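Mon 21 February, Plarnby sim bench, demo collection

Back on the living room set. Target for the day was 45 keepers across the two object groups, got 41. Sota Ichikawa on the teleop rig for the morning, me after lunch, swapped over early as his wrist was sore. Prothero was hogging two of the render nodes until eleven so the first block ran slow and I've marked it as such in the sheet, don't read anything into the episode times there.

Setup, for whoever picks this up:

- same room build as last week, lighting preset left alone
- start pose jitter ON, small setting
- object yaw randomised at reset, position only nudged
- wrist and room views both saved, check both before you tick keep
- gripper speed capped at the slow value. Please leave it. Lindholm branch has it uncapped and you can tell

Went through the views after the morning block. Worth having a few in here, the written notes never quite get across how little the wrist view gives you once you're in close.
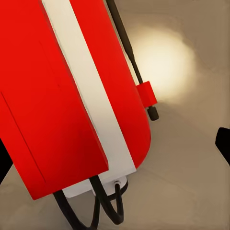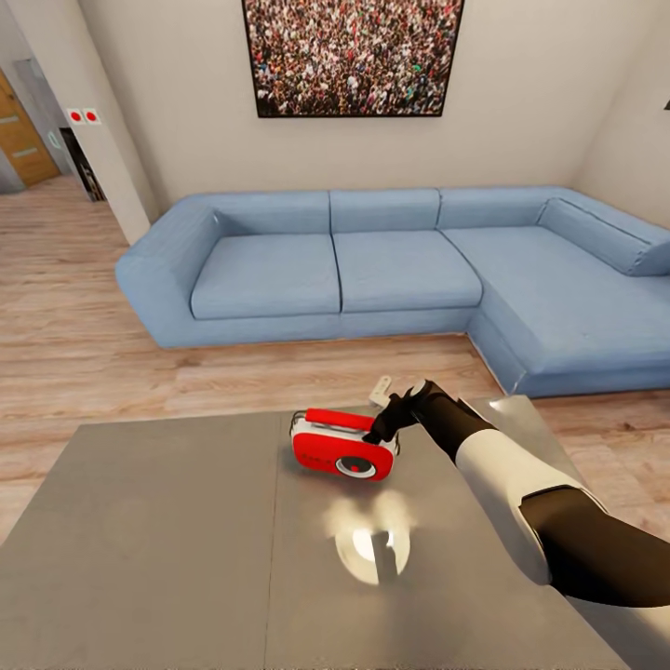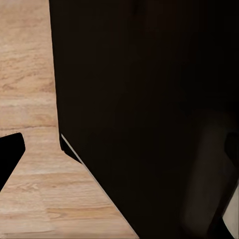
## Red and white thing

Still no agreed name for it. Asset list says "device_rw", Sota calls it the radio, I've been typing camera. Need ONE name before the language labels go out or we'll be teaching it three words for the same object. Put "red and white device" in the sheet for now, will do a find and replace later.

Approach from the right is fine. Arm comes in across the table, gripper ends up at the right side, and from the room view you can judge the gap reasonably well. From the wrist it's a different matter. Red fills most of it and you're steering off the white stripe and whatever bit of finger you can see. Sota does it by lining the stripe up before he drops the last bit. I tried the same and got better at it by the end of the block, but my first 20 are noticeably wobblier than his. Kept them anyway, the wobble is recovery data of a sort. Seken may disagree.

The black cables at the lower end are a worry. Had one episode where a finger went into the loop and the physics did something silly, whole thing jumped sideways. Binned. Wrote down the seed. If it happens again we drop cable collision altogether and I'll stop being polite about it.

Also the lid edge. Coming in too high you catch it and the thing rocks. Three of those, all labelled "contact, recovered", not binned.

## Dark brown object

Worse. With the wrist view this close it's just brown, no marks on the face to steer by, and the right finger is nearly the same shade as what's behind it. The left finger against the wood is the only one you can read properly. Pale line along the slanted edge helps if you can get it in view. I was using that line as my guide for most of the block, which means the policy will probably learn it as well. Not sure if thats good. Would like a batch with the light moved so the line isn't always there.

25 episodes attempted, kept fewer than I'd like. Most of the rejects were me backing off and going in again three or four times, too long and too dithery to be any use. Rule we settled on at lunch: one retry allowed, after that reset.

## Labels

- start / approach / contact / grasp / lift, as before
- "contact" begins at first touch, NOT when the fingers close. Half of last weeks are wrong on this, mine included
- add a tick box for "target fills wrist view". Want to be able to pull those out and look at them on their own
- retries get their own segment, don't fold them into approach

Sota reckons we should log which view the operator was looking at. Agree in principle, no idea how without eye tracking. Could just be a key press. He's going to try it.

## Left to do

- [ ] four short of target, do them first thing before the nodes get busy
- [ ] replay the binned cable episode with the saved seed
- [ ] ask Seken what they want done with the wobbly ones
- [ ] moved-light batch, dark object only
- [ ] fix contact labels from last week (me)
- [ ] agree name for the device!!
- [ ] back up the sheet, autosave has been off since the update

Files are on the Plarnby share under the usual folder, morning and afternoon kept seperate. Room view for the second afternoon block is still copying, leave that machine on overnight.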